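Oiling a pale wooden desktop without turning it orange?
Posted by Stasotley, 8 July 2025

I've finally bought a proper top for my desk after years of working on an old door. Paid 59 quid for it and I'm scared of ruining it! The last shelf I oiled went the colour of marmalade and I've never forgiven it. I'd like this one to stay pale if I can, but I do drink a lot of tea at my desk, so it needs something on it. Oil, wax or varnish?
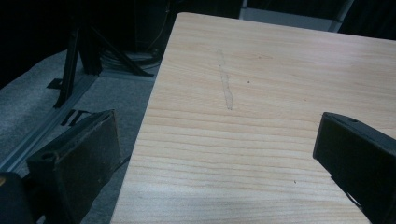 Photo: Stasotley

It'll live by a south-facing window, if that matters. My partner says leave it bare – my partner doesn't clean up the tea.

Wenche Kristiansen
I'd go for a hard wax oil with a bit of white pigment in it. Sand lightly along the grain first, wipe off all the dust, then put on two very thin coats and leave it overnight between them. Do the underside too or it may cup. Try it on an offcut if you've got one. It'll still yellow a little by the window, mine did by August, but nothing like linseed.

El Khatib
varnish. water based. done

Tullalen
Agree with Wenche, but lay your oily rags out flat outside to dry, they can catch fire if you bundle them up. And get a coaster :)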